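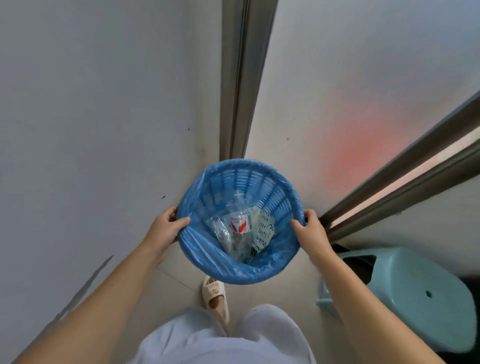 Fig. 1. Lined basket, liner edge folded over the rim, carried by both sides.

Unit 4: Clearing a shared table
Triltthorpe course in room care, handout for the Sunday group

4.1 Liner. Fold the edge of the bag outward over the rim before starting. A liner that slips into the basket has to be reset by hand, with the waste already in it.

4.2 Crumbs. Dry food debris is moved to the nearest long edge, along the grain of the wood, and dropped into an open bag held below table height. Larger bits are picked up with the fingers first. Do not wet the surface at this stage. On varnished wood, check for remaining crumbs from a low angle against the light.

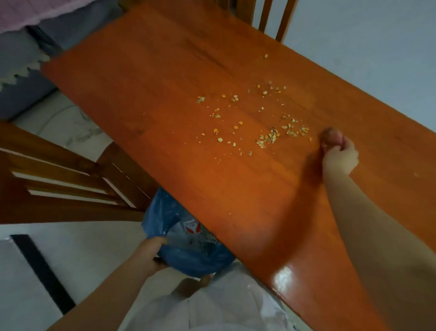

Iman Ouali asked whether a hand brush would be faster. It is permitted, provided the bristles are soft; stiff ones scatter small pieces onto the floor.

4.3 Mixed waste. Bottles, wrappers and used napkins go before crumbs. Drawings and marked paper stay on the table until the owner has been asked. Modeling clay is lifted whole and kept off the napkins.
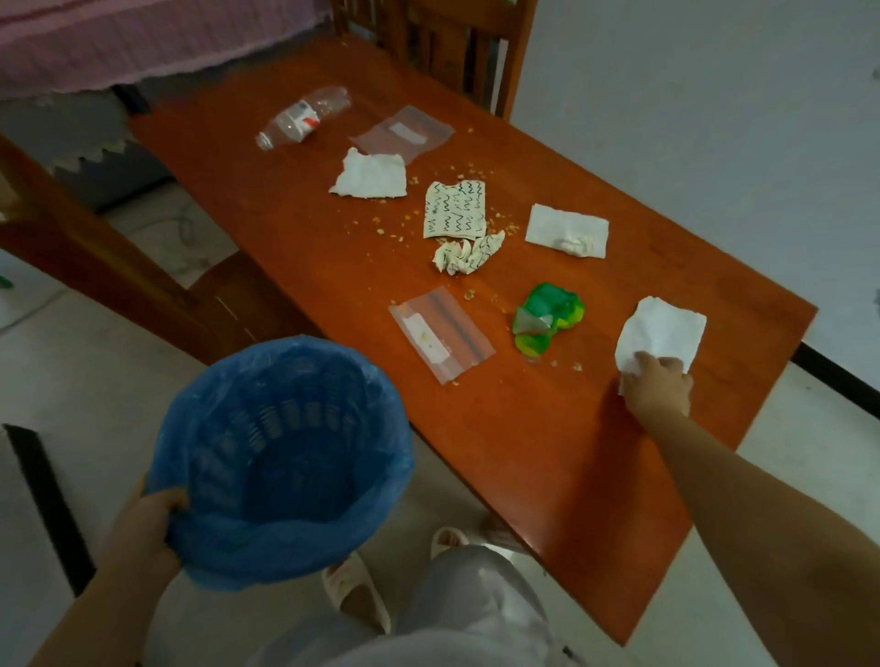 Resealable bags should be kept if they are clean, according to Younes Belhaj, and the Blackburn rooms follow that practice. In this course a bag with crumbs inside counts as waste.

4.4 Wipe down with a damp cloth, then a dry one. Allow 120 seconds before chairs are used again.

Reading for Unit 5: Floors, sections 1 and 2.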